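Marker left uncapped, and old writing that won't come off a small whiteboard

Posted in Home and Classroom Supplies

Dilani Cassim

Hello all, I hope somebody can help me with two things that are probably one thing. I run a homework club in the back half of a community building in Darnach, and we use small framed whiteboards on the tables instead of one big one on the wall. I love them. The kids pass them around, the shy ones will write an answer on a little board when they'd never say it out loud, and I can stack the whole lot on a shelf when we're done.

The trouble is the markers. I buy the white-barreled blue ones by the box, and by March half of them write a pale gray-blue that you have to squint at. Some have been left with the cap off overnight, I know that much. But others have had their caps on the whole time, as far as I can tell, and they're just as faint. I keep them standing in a mug, tips up, because it looks neat and I can see what I've got.

The second thing is that the boards have started to hold on to old writing. I wipe with a dry cloth and there's a ghost of last month's fractions left behind. I've tried rubbing harder — it only made my arm tired. I did get one board properly white again with some spray my sister had, but there was no label on the bottle and she can't remember what she put in it (typical).
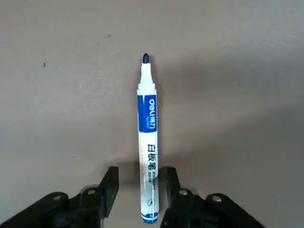
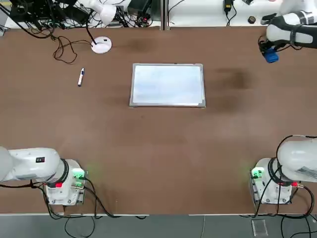

The blue marker and one of the small boards with the metal frame.

So, is it the way I store them, or have I been buying poor markers? And is there something gentle I can use on the boards that won't strip the surface? I have a budget of 260 for the whole year and that has to cover paper, glue and snacks too, so I'd really like to make what I have last. Thank you for reading all this, I do go on.

grallotico_mum

Oh, I could have written this myself! I'm fairly sure it's the mug. When a whiteboard marker stands with its tip up, the ink settles down toward the other end and the tip slowly starves. Permanent markers don't mind so much, but the dry-erase kind have solids in the ink that are meant to stay mixed. Lay them flat in a shallow tray or a pencil box and you should see a difference in the ones that aren't too far gone.

For the faint ones, cap them tightly, turn them tip down in the mug and leave them overnight. In the morning, lay them flat for an hour and then try them on a scrap of paper before you let them near a board. I'd say more than half of mine came back this way last winter. Please don't shake them hard with the cap off, I did that over a cream blouse and I'm still sad about it.

With the ones that sat open all night, you may be out of luck. The solvent dries off and there isn't a good way to put it back. Some people dip the tip in rubbing alcohol for a few seconds. It gave me one more lesson's worth of writing and then nothing, so I wouldn't bother unless you're desperate.

Push the cap until it clicks! Children rest it on and think that's closed. I had mine listen for the click and it turned into a bit of a game, quite a noisy one.

T. Purba

Windex. Works fine on mine.

Polden Road Crafts

Go easy with glass cleaner, as some of them leave a film and then the next lot of writing smears. For ghosting I'd try this first: scribble over the old marks with a fresh dry-erase marker and wipe while it's still wet. The new ink loosens the old. If there's still a shadow, put a little rubbing alcohol on a soft cloth, wipe the board, then go over it with a damp cloth and dry it well. Open a window, and do it after the kids have gone home. No scouring pads and no kitchen cream cleaner, those scratch the coating and then every scratch holds ink forever.

Also, don't leave writing on the boards between sessions if you can help it. A quick wipe at the end of the day is much easier than dealing with month-old fractions. Microfiber cloths are better than paper towels, and wash them without fabric softener.

Recent in Home and Classroom Supplies
Glue sticks drying out in a cold cupboard (9 replies)
Best tray for pens and pencils on a shared table?
Getting marker off a painted wall (519 views)
Does anyone refill their own dry-erase markers?
Shelf for stacking small whiteboards (2,204 views)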